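Review: Prinska Personalised Favour Box Kit
Reviewed by Omprakash Tyagi
June 12, 2024

The Prinska Personalised Favour Box Kit is intended for couples who wish to prepare their own wedding favours at home. It is sold by Bulport and contains flat-packed card boxes, ribbon, blank gift tags and a sheet of adhesive labels. The kit was assessed for ease of assembly, quality of finish and value, using the 36-box size. Bulport also offers a larger set for receptions and corporate dinners.

The boxes are supplied scored and ready to fold, and no glue is required. Assembly instructions are printed on a single sheet and are clear, although the diagram for the base tabs would benefit from being larger. After the first few boxes, each took less than a minute to complete. Two arrived with a crease across the lid and were set aside. Bulport replaced both on request, and the replacements were received within four working days.

Each box holds a small sachet of loose tea, a handful of sugared almonds or two wrapped chocolates. Heavier contents are not recommended. A miniature jar of honey caused the base to bow, and the manufacturer's leaflet does not state a maximum weight. We would like to see this added.
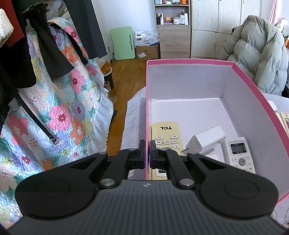

An open box with a pink rim.

The labels are the strongest part of the kit. They are designed on the Prinska website, where customers may choose from 14 layouts and enter names, a date and a short message. The finished design may be printed at home or ordered from the company at extra cost. Home printing gave sharp text on an ordinary inkjet printer, provided that the paper setting was changed to matt. Dark backgrounds were less successful and showed slight banding. The labels adhere well to card and to metal tins, but lift at the corners on glass.

The ribbon is less satisfactory. It frays when cut and the length supplied leaves little to spare once every box has been tied. Purchasers who prefer a full bow should allow for an additional reel. By comparison, the Griris kit reviewed last October included a more generous ribbon but offered no means of adding names to the labels.

Packaging is largely recyclable. The outer sleeve and the boxes may be placed with household card, while the label backing sheet may not.

Ease of assembly: good
Quality of labels: very good
Quality of ribbon: fair
Value: good

The kit is recommended for small and medium-sized receptions. Those planning for larger numbers should order early and check the contents on delivery, as replacement boxes are matched by colour batch.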